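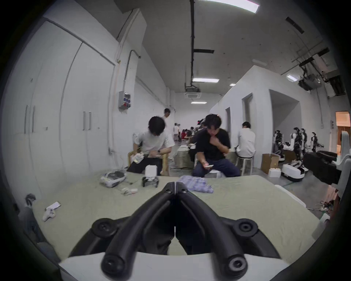 What does a gripper do when it loses its zero? It keeps closing, past the point where the software thinks it stopped, until a finger or a motor gives.

At Rornham the thing that gave was a finger. June, late in the shift, a Jirkier two-finger unit folding towels. The log said gap open, 17 millimeters. The gap was shut. Maricruz Maldonado had her thumb near it and pulled back in time. A bruise, no more.

"I trusted the number," she told me. Everybody did.

The cause, once they dug: a homing switch that stuck. Cheap part. The arm woke up, thought it was home, wasn't. Every move after that carried the same error. Six earlier alarms, code 603, all cleared by hand and not one written down. Tiburcio Cuautle cleared two of them himself and says so.

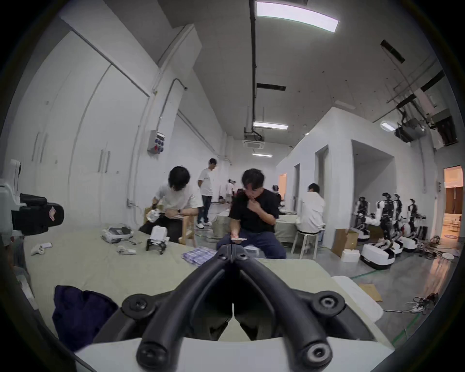
Homing faults are sneaky becuase a shut gripper looks perfectly healthy. Kazue Kawaguchi, who did the review, wants people to look before they believe the screen. Fingers brought together at the tip, like the pair over the pale yellow-green cloth, ought to read zero. If the display says anything else, stop, power down, find out why. Her other gripe is the floor. Cables heaped by the robots, a cord running toward the table, same as in half the labs she visits. Somebody has to get to the stop button fast and that's a bad place to trip.

Rornham now re-homes every 300 cycles and logs each 603, even the dumb ones. Drilcombe, who supply the switch, sent a new batch. Faustino Hinojosa still checks his with a feeler gauge, every morning, before teh coffee.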